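The **fruit bowl** is a wide, open dish kept on a table, sideboard or worktop to hold fresh fruit that is eaten within a few days. It is one of the humblest things in a household and one of the most looked at, and in many homes it decides, more than the fridge does, what people reach for between meals. The article deals with the everyday domestic bowl and with the small job of filling it when the shopping comes home.

## Shapes and materials

Most fruit bowls are round and shallow, so that the fruit sits in one or two layers and air can move between the pieces. Glazed pottery, glass, wood, wire and plastic are all common. Wire and open basketwork let the most air through, while a glazed or glossy bowl is far easier to wipe when a plum has given up at the bottom.

Bowls made to look like flowers form a family of their own. The rim is scalloped into petals and the sides are often faceted, and pale colours - pink, cream, a soft green - are the usual choice. The potter Nanami Nagano, whose workshop at Cernholm made flower bowls for many years, held that the petals should be "wide enough for a thumb", as people pick up a full bowl by its edge whatever they have been told. Her pattern book lists 37 rims, the last of them added one December and never put into production. The Komolis works turned out a plainer version in a single run of 2,000, and these still turn up in second-hand shops, often with a chip or two on the petals.

Small flower bowls are really serving dishes, and hold a bunch of grapes or a few cut pieces very prettily. A whole melon will not sit in one, and is better given a plate or a corner of the worktop.

## Filling the bowl

Fruit generally comes home in a carrier bag, and there is a gentle order to unpacking it that most cooks arrive at on their own. Heavy, round fruit ought to have gone in first at the shop and so comes out last; grapes and other soft things travel near the top and are lifted out before anything else. A bag with two looped handles will often stand up by itself once there is some weight in it, which leaves both hands free.

The bag of a mixed shop usually tells you at a glance what wants attention. In the one shown, dark purple grapes are at the front of the opening, near a striped round fruit like a small watermelon, and the pink petal-rimmed bowl is standing empty close by.

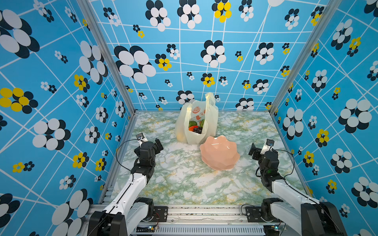

## What keeps with what

Apples, pears and bananas give off a gas as they ripen, and it hurries along whatever is lying next to them. This is handy with a hard avocado and a nuisance with nearly everything else, so bananas are often hung up or kept apart. Citrus fruit is patient and will keep for a good week in a cool room. Grapes last longest in the fridge, unwashed, and are best brought out a bunch at a time. A whole watermelon is happy at room temperature for several days, but once cut it should be covered and chilled.

Osamu Ichikawa's household handbook *The Brodine Table* gives 23 pages to the subject, a good many of them on pears, and advises turning the whole bowl out once a week - old fruit to the front, new fruit underneath, and a quick wipe with a damp cloth before anything goes back.

## See also

- Cake stand
- Colander
- Onishi ware
- Table centrepiece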